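Matura 公布拼接枫木台面板修订参数，九月起供货

木制品加工企业 Matura 本周公布了其拼接枫木台面板的修订参数。该系列用于教学、装配练习和小件摆放，通常平放在孔板工作台面上使用。修订涉及含水率控制、拼缝位置、端面处理和包装方式，木材种类不变，仍为枫木直拼板。新批次定于九月起发货，旧批次售完为止，两个批次可以混用。

负责该系列的产品工程师 Alcides Assunção 在技术通告中写道，修订的直接原因是用户反馈的翘曲问题。过去一个供货周期内，该公司共交付 1,471 块板，其中被退回检查的板材多数存在对角方向的轻微扭转，四角无法同时贴合台面。扭转量本身不大，目视不易察觉，但在板面上放置小型木块时，木块会在轻触后发生摆动，影响定位的重复性。

通告称，扭转主要来自拼接前各条板材含水率不一致。原工艺只在入库时抽检一次，从入库到涂胶之间的存放时间没有上限。修订后的流程增加了第二次测量，安排在刨平之后、涂胶之前进行；同一块板所用的各条板材，读数差值超出允许范围的，退回平衡间重新放置。平衡间的温湿度记录随批次保存，用户可以凭批号索取。

拼缝方面，修订后的图纸仍然采用长度方向通长拼接，不使用指接。三条拼接的规格维持原有结构，各条宽度允许不等，但窄条不得放在中间。Assunção 解释说，窄条居中时，两道拼缝距离过近，中部受潮后容易形成一条可以用手摸到的隆起。窄条放在外侧，同样的变形量会分散到边缘，对中部工作区影响较小。

纹理方向也作了书面规定。相邻板条的年轮弧向应交替排列，板面纹理走向与长边一致。枫木常见的波状浅棕色纹理不作为缺陷处理，矿物线长度在允许范围内的也不作为缺陷。通告附有一份外观分级表，将节疤、变色和胶线分别列出。胶线颜色明显深于木材本色的，降一级处理；胶线有开口的，一律报废，不作修补。

端面和边缘的处理改动较小。四角保持直角，不倒圆，便于用户以板角为基准测量。棱边仅作轻微去毛刺。此前有经销商建议将四角改为圆角，以减少运输途中的磕碰，Matura 没有采纳，改为在包装内加装护角。前沿端面不再涂深色封边剂，统一使用与板面相同的透明涂层。

涂层由两道改为三道，每道之间用细砂纸打磨。打磨后的间隔时间为 60 分钟，原工艺未作规定。公司给出的理由是，旧批次部分板面光泽不均，在顶部照明条件下会形成条状反光，使放置在板上的浅色物件轮廓不易辨认。新涂层为哑光，耐擦洗性能经过 200 次湿布往复擦拭检验，检验后板面不得出现发白和起毛。

同时更新的还有一份安装说明，内容针对金属孔板和塑料孔板两类底面。说明要求，安装前应先检查相邻孔板之间的接缝是否齐平。接缝两侧存在高差时，木板跨缝放置会形成一条支撑线，板的两端悬空，按压时产生响声。处理办法是先调整孔板紧固件，再放置木板，不建议在木板下方垫纸片或胶带。需要长期固定的，可从孔板下方穿入螺钉，螺钉旋入深度不得超过板厚的一半。

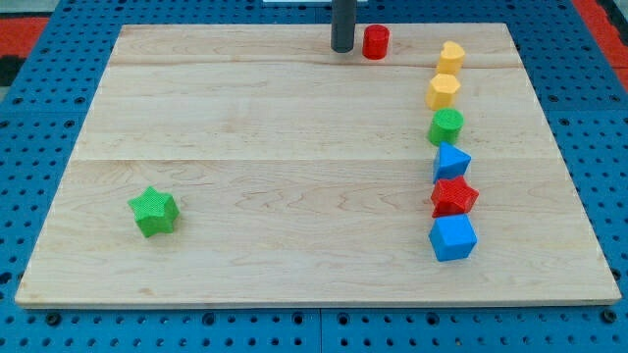 说明还建议在木板四周留出可见的孔位。理由有两项：一是孔距固定，可以直接作为对齐木板边缘的参照，无须另行画线；二是留出的孔位可用来安装挡块，防止木板在使用中逐渐移位。木板前沿与孔板前沿之间的距离由用户自行确定，但应避免完全齐平，否则清洁时碎屑容易落入操作者一侧。

关于板面的使用分区，说明只给出原则。待用的彩色形状块宜集中放在一侧，排成一列，中部留作操作区。列的走向与板的短边平行时，取用距离由近及远递增，便于练习者记录动作时间。圆柱形木块应以平面着板直立放置，平卧时会沿板面滚动，在轻微倾斜的台面上尤其明显。说明没有规定木块的颜色和摆放次序，这部分由使用单位的练习方案决定。

参与试用的单位之一是位于 Esholm 的职业培训工场 Hiten。该工场从春季起在六个工位上使用了修订前的试制板，并按周记录平面度。据 Matura 转述的试用记录，试制板在供暖停止后的几周内变形最大，其后趋于稳定。工场方面还提出，旧包装中的塑料膜与板面直接接触，拆封后会留下压痕，擦拭无法去除。新包装改用无酸纸隔层，塑料膜只用于最外层防潮。

Hiten 的另一项意见没有被采纳。工场希望在板面上预先印制定位网格，以便初学者摆放木块时有据可依。Matura 认为，印制网格会缩短涂层寿命，且不同课程所需网格尺寸不一，统一印制的适用范围有限。该公司建议使用可移除的细线胶带，并在说明中注明，胶带在板面上停留时间不宜超过一个星期，否则揭除后可能残留胶痕。残胶可用少量中性清洁剂处理，不得使用含丙酮的溶剂。

日常维护部分的要求与旧版大体一致。板面用拧干的湿布擦拭，随后用干布沿纹理方向擦一遍。不得浸泡，不得将盛有热水的容器直接放在板上。长期不用时应平放存放，板与板之间垫纸；竖放存放的，应每隔一段时间调换朝向。出现轻微翘曲的板，可将凹面朝下放置在平整台面上，静置数日后复测。复测仍不合格的，在保修期内予以更换。

价格方面，标准规格的经销商整箱价调整为 1,580，含护角和隔层纸，不含运费和紧固件。单块零售价由各经销商自行确定。经销商 Cordeiro 表示，已下单但未发货的订单仍按原价执行，客户如需改换为新批次，应在发货前书面提出，差价另行结算。该公司预计首批到货量占全年需求的三成左右，优先供应已有订单的培训机构。

新旧批次可通过背面的烙印区分。旧批次仅有批号，新批次在批号后增加一位字母，表示平衡间编号。Assunção 提醒用户，更换单块板时应先测量现有板材的厚度。旧批次经过多次打磨后，厚度可能略小于标称值，与新板并排使用时会在交界处形成台阶。需要并排使用的，建议成对更换，或在订货时注明实测厚度，由工厂从同一批次中挑选。

Matura 同时说明，本次修订不涉及胡桃木和榉木两个系列。榉木系列的含水率复测将在下一个生产周期引入，具体时间尚未确定。修订后的图纸、外观分级表和安装说明可向经销商索取，纸质版随箱附一份。技术咨询时间为星期一上午，其他时间提交的问题以书面形式答复。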